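**Ticket:** Orbit viewer hangs when loading the nearby-stars catalogue
**Product:** Akolgo (planetarium software), Ostthorpe public observatory install
**Opened:** 1st August
**Status:** Monitoring
**Priority:** Normal

**Reported problem**

On the theatre computer, Akolgo stops responding when the "Nearby Stars" tour reaches the Proxima Centauri stop. Sound carries on, the dome picture freezes. The exploration segments before that stop (Moon, Mars, outer planets) play normally. Restarting the program clears it until the tour is run again.

**Checks so far**

- Graphics driver rolled back one version. No change.
- Tour run from the console, without the Bidex show controller. Same freeze, same stop.
- Catalogue file opened in a text editor. It should have 252 entries and it does.
- Copied the tour to the spare laptop. Plays to the end.

The laptop has the older catalogue, so the two machines were not a fair comparison. Copied the current catalogue across and the laptop froze as well. That rules out the theatre hardware, and the driver has been put back to the current version.

Compared the two catalogues line by line. The new one has 8 changed entries, all of them stars with known or suspected planets. In each, the parallax field has been left blank and the distance put in a comments column. Akolgo works out camera travel from parallax, so it gets no usable distance for the fly-to.

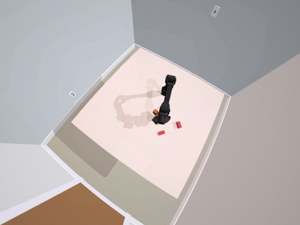
*Robotic arm, pale surface, high camera.*

**Workaround**

1. Close Akolgo and the Bidex controller.
2. Rename the current catalogue with "_old" on the end.
3. Copy in the corrected catalogue from the shared drive.
4. Delete the cache folder. It will be rebuilt on the next start, which takes almost 165 seconds on the theatre computer. The screen stays grey the whole time. Don't force it to quit.
5. Start Akolgo first, then Bidex.

**Result**

Full tour run on both machines with the corrected file, no freeze. Labels at the Proxima stop are now slightly off-centre on the dome. Logged separately as a cosmetic fault.

**Outstanding**

- Report blank parallax handling to the Akolgo developers. It should skip the entry and write a warning to the log.
- Turn off automatic catalogue updates on the theatre computer until there is a reply.
- Leave this ticket open through the August school sessions.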